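Home | Diary | Results | Kit | About | Contact

May
By the Stundness second-team scorer

Up before six because my knee was stiff and I couldn't get back to sleep. Did the stretches on the landing, two sets, then the step exercise on the bottom stair. It still clicks but it doesn't hurt going down any more. Porridge, then wrote up the book from last night.

We lost to Dekwood by 21 points, which is the worst of the season. We were level at the first break and then went five minutes without a basket. Their press was nothing special. We kept passing to the same corner and they kept standing there waiting for it. I had three of our players on four fouls before the last quarter started, so the bench was short and everybody was tired.

The scoreboard at Dekwood stuck twice and I had to call the score across to the referee from my sheet. Both books agreed at the end, so no argument. Got home after eleven and ate toast standing up.
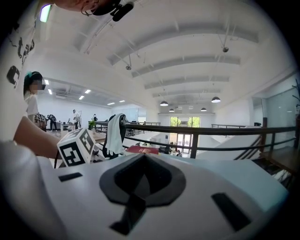 White T-shirt with a black print.

Training this evening was better than I expected. Small turnout at the start, then more came in once the traffic cleared on the bridge. I was allowed to join in the shooting drill for the first time since the operation. No jumping, no turning, just set shots from the line. Made a fair number. My arms have gone weak over the winter and the long ones were dropping short.

Afterwards we talked about the summer tournament at Sukititz. The coach trip is some 3 hours each way and the entry fee has gone up again. Half of them want to go and the other half want to save the money for new kit. I said I would go if there was a seat with leg room. We have to give an answer before the end of the month.

Physio again tomorrow at 2. Need to take the old Nørgaard brace back as the strap has lost its grip, and buy tape on the way home. Also need a new pen for the book, the blue one is finished.

Knee iced. Bed by ten.

5 comments | 2 shares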